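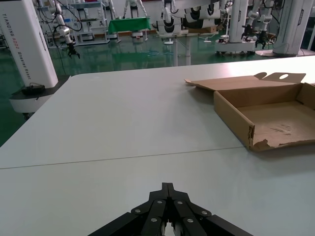
Flotenik Used Box Record

Version 1.2
Last updated: Dec 29, 2023

Summary

The Flotenik Used Box Record is a set of condition notes on shallow cardboard boxes that have been packed, emptied and packed again. It covers 243 boxes and 2,013 inspection entries. Each entry says what state the lid, walls, corners and floor of one box were in when it was checked on the table between uses.

The record was started to settle a practical question: when should a used box be mended, moved to lighter work or flattened for recycling? It can also be used to compare damage at different parts of a box, or to practice sorting written damage notes into categories.

What is in the download

boxes.csv
One row per box. Gives the box number, supplier, lid type, outside length, width and height in millimeters, and the month it came into use.

checks.csv
One row per inspection. This is the main file.

repairs.csv
One row per repair, linked to the check that led to it.

terms.txt
The wording used for damage, with a short definition for each term.

changes.txt
Corrections made since the first release.

All files are UTF-8. The CSV files use commas and have a header row. Free-text notes are in double quotes and may contain commas.

Box numbers

Numbers run from 1 to 256, with gaps. Thirteen numbers were given to boxes that were crushed or lost before their first check, and those numbers were not used again. Please don't treat a missing number as a missing file.

The number is written on the underside of the box in marker. Earlier numbers were written on the lid, but lids get torn off and swapped, so the practice was changed in August. Boxes numbered on the lid before then have been renumbered underneath with the same number.

Suppliers

The boxes came from two suppliers, Conel and Nnaji. They are recorded as "C" and "N" in boxes.csv. Seven boxes have no supplier listed. The supplier column is there so that like can be compared with like, and the set is too uneven to be used as a product test. Conel boxes were generally in service longer and were given heavier contents.

Fields in checks.csv

box_id
The number from the underside.

check_no
Starts at 1 for each box and goes up by one.

lid
One of: sound, creased, hinge_split, torn, missing.

hand_hole
One of: sound, stretched, torn_through, none. "None" means the box was made without a hand hole. If the lid is missing and the hole was in the lid, this field is left blank.

corner_1 to corner_4
One of: sound, soft, crushed, torn. See the next section for the order.

wall
The worst condition found on any wall, using the same four terms as the corners.

floor
One of: clean, scuffed, marked, stained, punctured. If more than one applies, the later term in this list is used and the others go in the note.

note
Free text. Usually one sentence, sometimes nothing.

outcome
One of: reuse, repair, light_use, recycle.

How boxes are checked

Set the box on a flat table with the opening up and the lid folded all the way back. The lid should lie flat without being held down. If it springs up, leave it alone and write "springs" in the note. Pressing it flat makes a new crease, and the next check will pick that crease up as damage.

Stand opposite the hinge. Corner 1 is the near left corner, and the numbers go clockwise from there when looking down into the box. This order caused more mistakes than anything else in the first release, mainly where a box had been turned partway through a check. Turn yourself, or finish all four corners before moving the box.

Run a thumb down the outside of each corner. A corner that gives under light pressure but keeps its shape is soft. One that has lost its shape is crushed. It is torn if the board has parted at any point, even if the tear is short. Frayed edges with loose paper fibers but no break in the board are recorded as soft, with "frayed" in the note.

Look at the floor last, under the overhead light. Pale rubbing is scuffed. Darker spots or lines that have not soaked in are marked. Use stained only when the board has changed color and feels different from the board next to it.

Seams between table panels can leave a faint line on a heavy box that is left standing for a long time. Those lines show up underneath and are not recorded.

Repairs

Repairs are made with paper tape, on the outside first. A torn corner gets one vertical strip and one wrapped strip near the rim. Split hinges are taped along their full length on both sides. Hand holes are not repaired. A box with a torn-through hand hole can still be used if it will be lifted from below, and its outcome is light_use.

Each taped part is judged by the board and tape together at the next check. A well-mended corner can therefore go from torn back to sound. This is intended, but it means that condition does not always move in one direction. Join repairs.csv if you need to separate mended corners from ones that were never damaged.

Second readings

Forty boxes were checked twice by different people on the same visit. The second readings are in checks.csv with "b" after the check number, and should be dropped before making totals. They are not included in the 2,013.

Agreement was good for lids and torn corners. It was poor for soft corners, where one person's "soft" was often another person's "sound." If your work does not depend on that difference, merge the two.

Known problems

Box 88 has two entries with check_no 4. The later row is correct.

Contents and weight were not recorded. The packing lists were kept separately and many were thrown out with the packing paper.

The notes lean toward damage. A box in good order tends to have an empty note, so word counts will make the whole set look worse than it was.

Scuffed and marked were a single term in version 1.0. They were split by reading the notes again, and where a note gave no help the entry was left as scuffed. Early floor readings are less reliable for that reason.

Lids were sometimes exchanged between boxes of the same size. Exchanges are noted from check 3 onward for most boxes, but the earlier ones were not written down.

Terms of use

You may copy, change and share the files for any purpose, with credit to the Flotenik Used Box Record and the version number. If you change the damage terms, please rename your copy of terms.txt so the two lists don't get mixed up.

Related files

The Hovinen crate list uses the same corner order and the same words for outcome. Its floor terms are different and the two should not be joined on that field. Crate numbers begin with H.

Corrections should give the box number, the check number and the field.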